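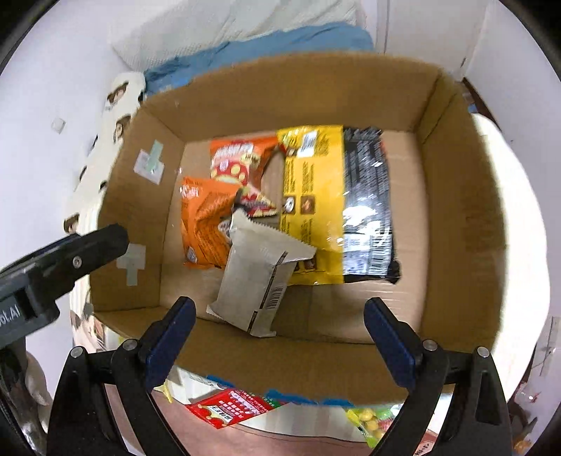 Speaker notes: Packing snack boxes for people far away
Local hall, December 3, 2018

Slide 1. Good evening and thank you for coming. I speak tonight on a small subject, how to put snacks in a cardboard box so they arrive in good condition. Our group is called Hiltudetti and we send boxes to students who live away from home. Since October we have sent 112 of them. (Wait for people in the back to find a chair.)

Slide 2. Choosing the box. Most of us choose a box that is too large. We think we will fill it, and then we have a few bags and a lot of air. I did this many times myself. A used box is fine if the walls are still stiff. Press the corners with your thumb. Old tape and old labels on the walls can stay inside, but on the outside you must cover them, or the parcel may go to the wrong address.

Slide 3. What goes first. Put the big flat packages on the floor of the box, with the back side up if you want to read the ingredients one more time before closing. I always want to. The small bags go next to them, and the very small packets fill the holes between. Shiny bags slide on each other, so put a sheet of paper between two layers.

(Show the paper. Ask someone from the first row to fold it.)

Slide 4. Air in the bags. A snack bag is like a small pillow. Please do not make a hole in it to save space! Somebody did this for us in the first year and the chips arrived soft. It is better to leave two fingers of space under the lid and fill it with paper.

Slide 5. Weight and price. Our usual box is some 2 kilos. We send with Torach, and the office in Tran closes early, so go before lunch. If a box is heavier we make two boxes — it costs a little more, but the bottom does not open on the way.

Slide 6. The list. Write what is inside and put one copy in the box and one outside. Write "corn snack" or "chocolate cookies", the brand name alone is not enough for customs. Check the date on each package also. It is often printed near the seam and is hard to read in a dark room.

(If there is time: the story of box 308, short version only.)

Slide 7. Questions. The tape is on the side table, please bring back the scissors after you use them.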